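Visit notes - Ferard laundry, September open afternoon

Typed up on the train, so excuse the state of it.

Got there just before 2. Car park full, overflow onto the grass by the tanker gate, shoes ruined before we started. Sign in, hi-vis, hairnet (yes, even for visitors, even the bald ones). Tea in the canteen and then straight onto the floor because the slot before ours had overrun.

For anyone who doesn't know Ferard: hotel and care home linen, mainly towels, sheets and table stuff. They've been on the Boleck road site for years and took over the unit next door when the tyre place went. The old half is washers and dryers. The new half is finishing, meaning ironing, folding, stacking, packing, and that's where the money has gone.

Soiled side first. Hot, loud, smell not as bad as I'd feared. Bags come in on an overhead rail, 200 hanging up there when it's full, and each one drops where the system tells it to. Used to be cages pushed by hand. One of the older hands on that section said his back is better and his step count has halved, and that he misses the walking a bit. He now watches a screen and clears jams. Asked if that was boring. "Depends on the jams."

Sorting is still people. Four of them at a belt, gloves to the elbow, pulling out the odd things - cutlery, a remote control, a set of teeth last month apparently. They tried a camera system from Reinholz on a trial and sent it back. Fine on colour, hopeless with anything balled up inside something else. Reinholz are supposed to be bringing a new version in spring. The sorters did not look worried.

Then the sheet line, which everyone wanted to see. Bratell feeder at the front, ironer in the middle, folder at the back. Two people clip the corners on and the machine does the rest, 3000 pieces a shift on a good day. There used to be 6 people on the same line. Our guide said the other four were all moved and none let go, and I did ask one of the clip pair out of earshot. She said yes, true, but two had left since as they didn't like the new hours. The line has to start earlier now to be worth heating up. So that's a change that wasn't in the leaflet.

She also said the pace is the thing. Before, you could slow down together if somebody was having a bad morning. Now the feeder waits for you and a light goes amber. Supervisors say they dont look at the ambers. She reckons they do. They've agreed to swap every half hour between clipping and stacking, which the staff asked for and got.

On to the towels. Much quieter end. Big towels go through a folder much like the sheets. Small ones and the thin microfibre sort are a different matter, they slide and bunch and the folder spits them out, so those are done at tables. This is where the gripper work comes in. Staff use a hand-held gripper, two black fingers with pads on the ends, and handle the cloth through that in place of their own fingers. The idea is to record how people deal with towels so that a machine can be taught from it later.

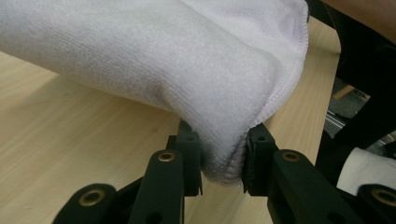
Had a go myself. Harder than it looks! You lose all the feel in your fingertips, and I dropped the same towel over and over while a very patient woman pretended not to notice. She said the first week was miserable and then her hands just got it. Corners are the worst, hems are easier to get hold of. She has opinions on the grip and has passed them up the line. Some have even come back as changes.

The obvious question got asked, by someone from the council I think: aren't you training your own replacement? Bit of an awkward pause. The answer from the table was that folding small towels all day is nobody's dream, but she'd like to know what the job after it is before this one goes. Management answer was retraining, maintenance, quality checks. I asked how many places on the maintenance course. They'll get back to me. Will chase.

Gripper table is volunteers only at the moment and gets a small top-up on the hourly rate. Seated, which matters to people with bad knees, and there's a waiting list for it. Breaks are the same as the rest of the floor.

Packing last. Rushed through it as we were late. Trolleys weighed automatically, labels printed, driver scans out. Paper dockets gone except for one hotel which insists on them. Noise level better than the old packing room, proper daylight from the roof panels, and a fan that works.

Other bits:

Canteen is good, get the soup.

Ear plugs by the door on the washer side, take two pairs, they're rubbish.

Staff noticeboard has a sheet where anyone can write up machine faults, with the date fixed next to each one. Most had a date. The amber light had been written up too, no date against that one yet.

Next open afternoon is in the new year and they say the Bratell line will have a second feeder by then. Want to go back for that, and for the answer on the course places. Wear old shoes.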